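Leave the Benches Alone

I have lived in Lollville long enough to remember when you could walk from the post office to the river and sit down five times on the way, if you were in no hurry, and my mother never was. She would sit, say good morning to whoever was there, and get up again when her hip allowed it. Now there are two benches left on that walk, and the town is talking about taking out the one by the Inskip Street bakery.
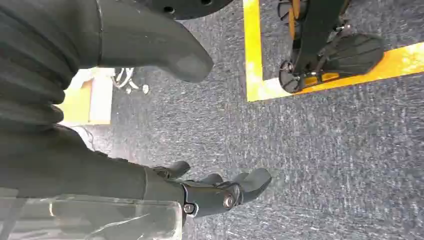
What does it cost to keep a bench?

In our town it comes to $200 a year, and that covers the paint, the bolts and somebody's time with a wrench.

I don't say that's no money at all. But I have seen us spend more than that on a banner. The complaint, as I understand it, is that people sit there too long, and I have to smile a little, because sitting too long is what I always thought a bench was for. 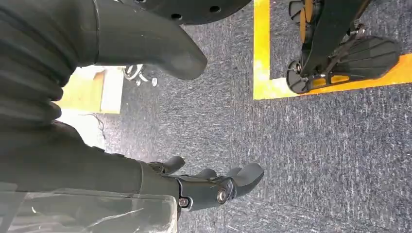

My neighbor Reece Goodall sees it differently, and I'm fond of him, so I've listened (twice, over pie). He says the sidewalk is narrow there and strollers have to go around. He's right about the sidewalk. I'd still move the bench 15 feet toward the corner, where there's shade anyway, before I'd haul it off to the town garage.

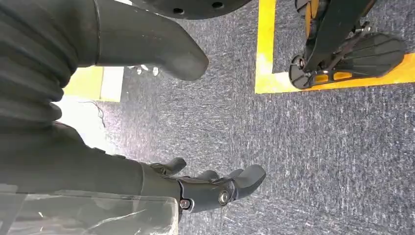 And I think of the folks who would simply stop walking downtown. They won't write in about it. They'll stay home, and we'll miss them at the bakery for a week or two and then get used to it, I'm afraid. The town is taking letters until 28th September, and mine is already in the mail.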